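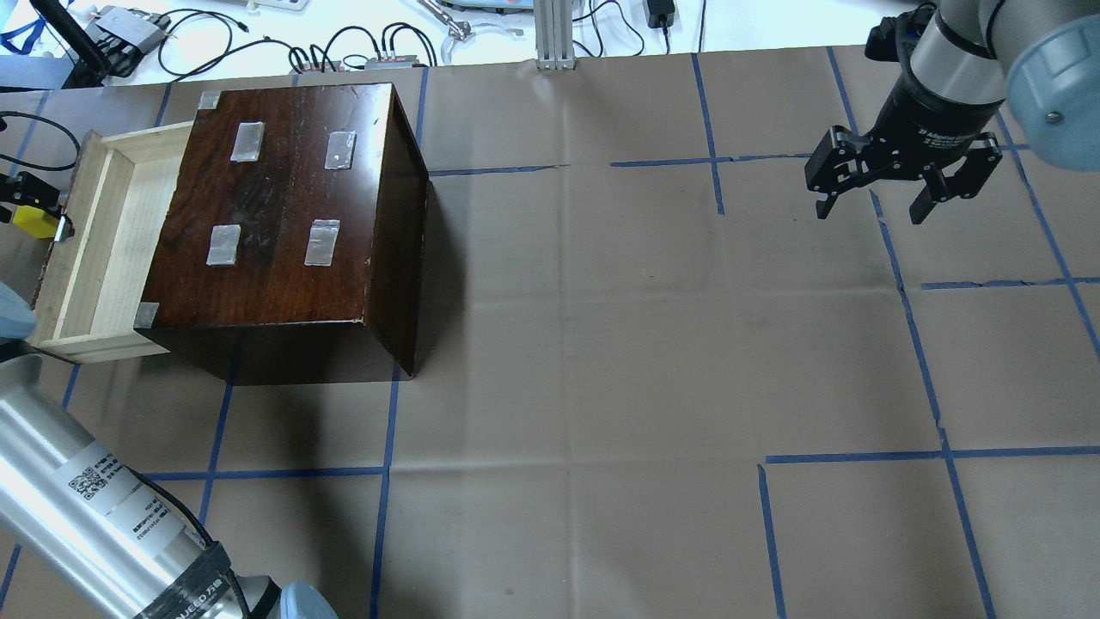 Bench 8, drawer task, drawer part open. Attached to ticket 859.

Ticket 859
Opened by: Qusai Rizk
Site: Kassab, upper lab
Category: Bench procedure / fixtures and marking
Priority: Normal
Status: Closed, with one follow-up

Reported

The pre-run check on the drawer task fails at step 4, "object within marked area". The check sheet was revised in April and now refers to cells by letter and number. The tape on bench 8 has no letters and the strips do not form regular cells. Two operators filled in the sheet for the same cabinet position and gave different cells. Runs are being logged against positions that cannot be repeated.

Environment

Two arms, parallel gripper. Kraft paper surface, blue painter's tape. Wooden cabinet with one drawer. Task scripts from Trellilex, check sheet from the Prosano bench rules, section 10.

Log

Entry 1. Read section 10 against the bench. The rule asks for a marked surface, a recorded start position and a clear area behind the work surface. It does not ask for a regular grid. The letter and number scheme was copied from the Fesstead bench, where the lines were laid with a template.

Entry 2. Checked the tape. Several strips are crooked and some are broken. The paper has creases and fold lines. Pressing the creases flat made no difference to the readings. Left as is for the time being.

Entry 3. Tried recording position by measurement. Datum is the back left corner of the paper. Measured to the two front corners of the cabinet with a steel rule. Repeated 10 times with a different person placing the cabinet each time from the written figures. Worst error 8 mm. The script tolerates more than that.

Entry 4. Cabinet lid. There are silvery tape patches on the top and small tabs at two corners. One operator had been using the patches as an alignment mark. They are not listed as marks in section 10 and must not be used as such. Use the cabinet corners only. Do not remove the patches without a ticket, as the lid finish is already scratched and worn.

Entry 5. Drawer state. The sheet has a tick box for "open" but gives no amount. Part open and fully open were both being ticked. Replaced the box with a figure in millimetres, measured along the drawer side from the cabinet to the inside of the front panel.

Entry 6. Area behind the paper. Cables, connectors and a power adapter are kept on the white bench there. Section 10 wants this area clear or listed. Listing accepted for now. Cables that cross on to the paper are to be dressed to the table edge before the arms are enabled.

Entry 7. Went back through the logged runs. 36 have a cell reference and no measurement. Marked "position unverified". They stay in the record but are not to be used for comparison.

Resolution

Step 4 reworded: "Cabinet position recorded from datum, both front corners, in mm." Cell references withdrawn for bench 8. Drawer opening added as a figure. Sheet reissued 23 May 2022. Old copies to be taken off the clipboard.

Follow-up

Replace the paper and lay new tape with the Fesstead template when the bench is next free. Raise as a separate ticket. Until then the measured method applies, including for short test runs.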